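About Peltlow

Peltlow is a small research group inside Ditel. We study how two robot arms can learn to handle large objects together. Kartini Tarigan started the group in January with one table, two arms and a question she had carried since her doctorate: why do robots do so well with a small cube and so badly with a thing that has a handle, a zip and wheels?

Most published work on learned manipulation uses objects that fit in one hand. In our daily life many objects do not. A person who moves a big box or a folded chair uses one hand to hold and the other hand to guide, and changes these roles without thinking. We would like to understand how much of this exchange must be programmed and how much can be learned from examples.

How we work

Our method is called Zivorby. An operator guides both arms through a task, and we record the joint positions, the gripper commands and the camera view. From these recordings we train one policy for the two arms together. Earlier we trained a separate policy for each arm, and the arms often pulled against each other. With the joint policy, each arm receives the plan of the other as part of its input, and the pulling became much less.

We also add a short signal which we call the role. It says which arm holds at this moment and which arm guides. The operator does not mark the role by hand. It is estimated from the recorded speed of the two grippers: the slower one is taken as the holder. This rule is simple and it has mistakes, mainly when both arms stop, but it was good enough to begin. 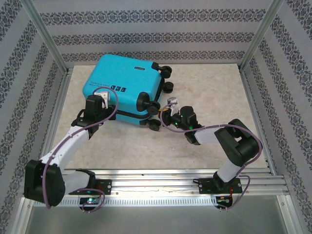
Luggage is the object family where we learned the most. A suitcase is stiff, it is wide compared with the reach of one arm, and its weight moves to another place when it is tipped. When it lies on its side, as the turquoise one does, the left gripper takes the carry handle and the right arm comes from the side of the wheels. For the policy the wheel side is the difficult one. Spinner wheels turn freely, so a contact there can slide away, and a demonstration that looks clean to the operator may teach very little. We now ask operators to make the approach slowly and to repeat it from different starting positions.

Results until now

For our first report we collected 300 demonstrations and tested the trained policy in 200 trials, with four types of object. The joint policy with the role signal was better than the two separate policies on every type. The difference was largest for luggage and smallest for flat boxes, where one arm can do most of the work alone. We do not yet have a good result for soft bags.

The group and where to find us

We share a building with Panicker, the measuring workshop of Ditel, and their technicians help us with calibration. Students may join us for a project of one term or longer. Some knowledge of Python is needed, but experience with robots is not. Please write to Kartini Tarigan through the contact form and tell us which part of the work interests you.

Page last changed: May 25, 2022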